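2. Planning and Ordering Your Station

Read this section before you place an order. It covers the parts of a Zorura bench station that have to be chosen together and the costs that are often left out of a first budget.

2.1 Before you start

You will need:
Bench drawings with the usable top measured, including any overhang
A list of the items to be handled, with the weight and widest dimension of each
The name of the person who will sign for delivery

2.2 Choosing the arm and gripper

1. Sort your item list by width. Mark the widest and the narrowest item.
2. Compare both against the finger opening in Table 4. If one item falls outside the range, order the Hallis long-finger set with the arm. Fitting it later means a second calibration visit.
3. Add the weight of the gripper, wrist plate and any wrist camera to your heaviest item. The total must stay under the rated payload.
4. Enter the arm, gripper and cable kit as separate lines on the order form. Purchasing departments that combine them cannot return one part alone.

Note: Cable kits are supplied in one length. If the controller will sit more than 4 meters from the arm base, request a quote for the extension.

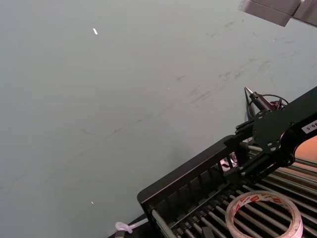

2.3 Working out the budget

The base station is $3,808. This covers the arm, controller and standard gripper. It does not cover the bench, the infeed rack or installation.

1. Start with the base price.
2. Add $854 for installation and first calibration. Sites that do their own installation can strike this line, but the warranty then starts on the day of shipment.
3. Add the infeed rack, if you need one. Skoryk racks bolt to the bench without an adapter. Other makes need a bracket, quoted on request.
4. Add one spare set of fingers.
5. Hold back 20 percent of the total for guarding, power outlets and changes to the bench.

Caution: Do not take the guarding out of the budget to meet a spending limit. The station must not be run until the risk assessment for your site has been signed.

2.4 Scheduling

Orders received by noon on Wednesday are confirmed the same week. If your budget year closes in July, ask for the invoice to be dated at order and not at delivery.

Bench work should be finished before the arm arrives. The installer will not drill into a top that has not been leveled.

For Skokus controller upgrades on older stations, do not use the form in this section. Send the serial number to Hubert Tanner in Parts Sales and wait for a written quote.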